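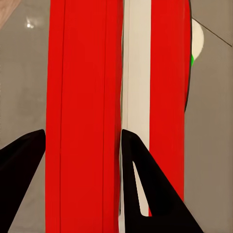
Gallery: Driving the Simulated Arm by Hand

Posted by Valentina Quezada, 5/10/22

The pictures on this page come from the gripper camera view in our simulator. Everything was done by remote control. One person holds the controller, the arm on the screen copies the hand, and the computer saves the whole run so that the arm can be trained on it later. We call each saved run a demo.

Jiahui Song and Ximeng Yuan did most of the driving for this set. Fengying Zheng looked after the recordings and threw out the ones that could not be used. The controller is the older Grindau handset, the one with the stiff trigger. A new driver gets 17 practice runs before anything is kept.

The picture at the top of the page is the gripper camera with both black fingers open and a tall red block between them. To the right of the block is a cream-white strip and then more red. New drivers tend to steer by the fingertips alone. Ximeng's advice is to watch the gap on each side of the block and keep the hand still until both gaps look right, and only then squeeze.

The gripper view sits in a small window next to the main view. Most drivers use the main view to get near the thing they want and the small window for the last part. You can swap the two with the thumb button.
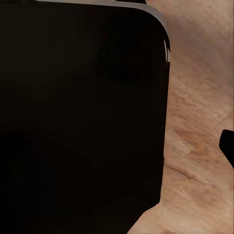 Close up on a large black object with a rounded corner and a light gray rim. The tan surface on the right is the best guide to where its side is.

Dark objects are harder to drive around than bright ones. There is very little on a plain black face to judge distance by, so we ask drivers to keep an edge or a corner in view the whole way in. Roswitha Lüthi lowered the hand speed to 40 percent for close work and we have left it there.

Notes on the recordings

Each demo is saved with both camera views, the position of the arm and the state of the trigger. A run is kept if the driver finishes the task without letting go of the controller. Small corrections on the way are fine and we do not edit them out. Long pauses are trimmed at the start and the end only.

We are aiming for 800 demos by the end of June, split between the four drivers. The first 100 were recorded with the old camera angle and are stored in their own folder, called Ernton. Please do not mix them with the newer ones, which are in Strachan.

If you would like to try driving, write to Fengying for a slot. Sessions are half an hour. Bring your glasses if you wear them, as the small window really is small.

More pictures will be added to this page when the next batch has been sorted.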